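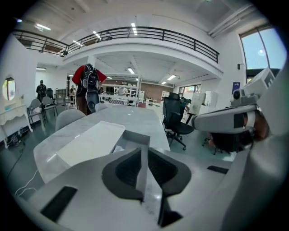 3.2 Seating and surfaces in the shared room

Figure 4. The long table in the shared room at Maltlow, with a white tray on it. Two light gray upholstered chairs stand on one side and a black mesh office chair on the other.

The second room we studied is organized by one long marble table. In the interviews, the residents named this table as the place where they eat, sort letters and work with a laptop, and several of them said that they do not like to move from it when the activity changes. The same preference was reported for the smaller house in Javurthorpe, where the table was much shorter (Won and Gökçe, in preparation).

The chairs in the room do not belong to one set. As Figure 4 shows, upholstered chairs and an office chair on casters are used at the same table, while metal-framed chairs are kept at the left wall. We coded every chair by its type and by its distance to the table edge. A chair was coded as "at the table" when this distance was less than 800 mm. Two coders, Birsen Gökçe and the first author, did the coding separately and discussed the cases where they disagreed. Most of these cases concerned the office chair, which rolls easily and was often left at an angle.

The white dressing table with curved legs, at the far left in Figure 4, was at first coded as decoration. After the interviews we changed the code to "storage surface". Of the 9 residents who answered the question, the majority said that they put keys or gloves on it when they come in, and that the round mirror over it is used before leaving the house.

Trays were treated as movable surfaces and were not included in the count of furniture. Their positions are reported in Section 3.4.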